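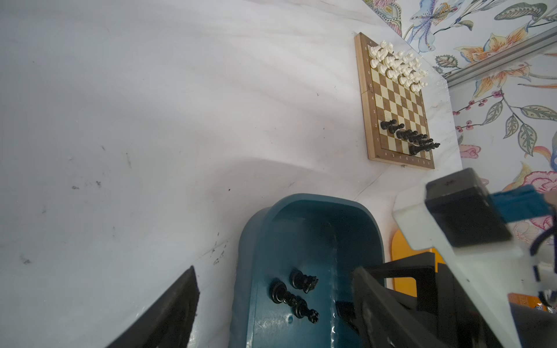 Leave the tables where they are

The library in Grerkville is going to lose its ground floor tables. The plan went up on the noticeboard in September: the long room by the entrance will be cleared, the seating moved upstairs, and the space let to a coffee chain on a six-year lease. I have read the plan twice and I think it is a mistake.

I should say first that I understand the money. The roof needs doing, the heating bill has gone up every winter, and a paying tenant is hard to turn down. I don't think the people who drew this up are fools or that they dislike libraries. They looked at the long room, saw people sitting in it without borrowing anything, and decided it was spare.

That is where I disagree. The room is the busiest part of the building. At eleven in the morning there are people reading the paper, people filling in forms, a couple of games of chess or draughts going, parents with prams, and usually someone asleep. Very few of them have a book from the shelves. They have come in to be somewhere warm where they don't have to buy anything.

There are not many places like that left. When I moved here the town had a day centre on Ravau Street, a waiting room at the station that stayed open until the last train, and a church hall that put out chairs most afternoons. The day centre is flats. The waiting room is locked at 3 in the afternoon. The hall is hired out by the hour, and you need a booking to get through the door.

People tell me the coffee shop will be open to everyone. It will, in the sense that anyone with the price of a coffee can go in. I like coffee shops and I use them. But you pay rent on the chair, and you know it. After an hour with an empty cup you start to feel looked at. A pensioner who wants to play chess all morning would need to buy three drinks to feel easy about it, and if she comes in every weekday that is a real sum.

Then there is the matter of the stairs. The plan says the upstairs seating will be "equivalent". There are 23 steps, and a lift which was out of order for most of last spring. Upstairs is also the quiet floor, with people revising for exams, and they are right to expect quiet. Put the talkers and the card players up there and within a month there will be complaints, then a sign, and after that the talkers will stop coming. It will be written down as low demand.

Dulow did something very similar. It is a town of a similar size, half an hour up the line, and its library let the front room to a gym. The rent came in as promised. The visits went down, and the opening hours were cut to match the visits. I used to change trains there and go in to get out of the rain. I don't now, as it is usually shut.

What would I do instead? Let the basement, which holds broken shelving and old council minutes. Hire the long room out in the evenings, when it is closed anyway. Put a decent drinks machine by the door and keep the takings. None of this will bring in as much as a chain would, and I accept that the roof may take longer to pay for as a result.

More than 2,000 people have signed the petition at the front desk. Some of them will be there for the books, and good for them. I signed for the tables. The consultation closes at the end of the month, and the forms are in a tray next to the returns slot. You don't need a library card to fill one in.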